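Filed under: Short Fiction, Family & Belonging

Door Money

Gus Pruitt was 92 and had never once said the word stepfather. Ilgın noticed that in the car. Six hours of driving and it came to her just past the Kelemen exit, with the radio going in and out.

He'd said "your mother's husband." He'd said "me." When she was nine and he came to the school in his work boots to sign the form, the lady asked relationship to child, and he'd said, I drive her.

So. She drove him now.

"You missed it," he said.

"I didn't miss it."

"Kelemen's back there."

"We're not going to Kelemen, Gus. We're going to Dridomora. To your sister's."

He looked out the window. Corn, a water tower, corn. He had the envelope on his knees, both hands flat on it, like it might blow around in there with the windows up. $2000 in it, she knew because she'd been with him at the bank. Door money, he called it. Wouldn't say more than that.

They stopped for gas. He wanted peanuts. Then he didn't want them, he wanted her to have them.

"You were a hard kid," he said, when they were back on the road.

"I know."

"You wouldn't eat with us. You ate on the stairs."

"I know, Gus."

"I didn't mind it. Your mother minded." He folded the top of the peanut bag down, and down again. "I used to sit in the kitchen where I could see your feet."

She hadn't known that. All those months on the stairs, thinking she was alone, thinking she was winning something. Her socks through the railing. She had to slow down for a truck and was glad of the truck.

Her own father was in a place called Zornness, or had been. He sent a card each September for her birthday, which was in May. For years she kept the cards in a shoebox and when people asked who she looked like she'd say him, though she couldn't of said what he looked like anymore. Then at twenty she started holding her fork like Gus. Clearing her throat like Gus before the phone. Nobody's blood in it, just the years of being in the next room.

"Tell me about the door," she said.

"What door."

"The door money."

He took his time. It was almost dark and he'd taken his glasses off, he did that when he talked about anything that counted.

"You slammed yours till the knob fell out," he said. "Remember? You couldn't shut it after that. I told you I'd fix it and I didn't fix it. Whole winter."

"I was eleven."

"Girl should be able to shut her door."
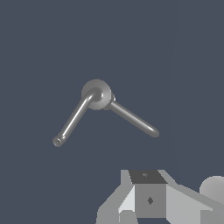 Ilgın hadn't thought of that room in years, the yellow wall, the hole where the knob used to be and her sock stuffed in it. Her own place on Gukine Street had a door that didn't close right either. She'd mentioned it once, on the phone, in passing, complaining about the landlord. He must have written it down. He had a page torn out of something, folded behind the bills, and he'd drawn on it in pencil: a gray lever handle, the round part with the long thin arm bending out and down. "This kind," he said. "You don't have to grip it. You lean on it. When you get old." The price was next to it, 111, underlined twice.

"That's not two thousand dollars," she said.

"You got more than one door."

She laughed and it came out wrong, wet. He put his glasses back on to see if she was alright.

"Who are you to me," he said then. Not mean. Just asking, the way he asked what town it was. He was asking more and more lately.

She had the answer ready, she'd had it since the Kelemen exit. Had a couple of them. The lights of Dridomora were coming up small on the left and his sister would be standing on the porch already with her coat on.

"I drive you," she said.

He nodded and gave her the peanuts.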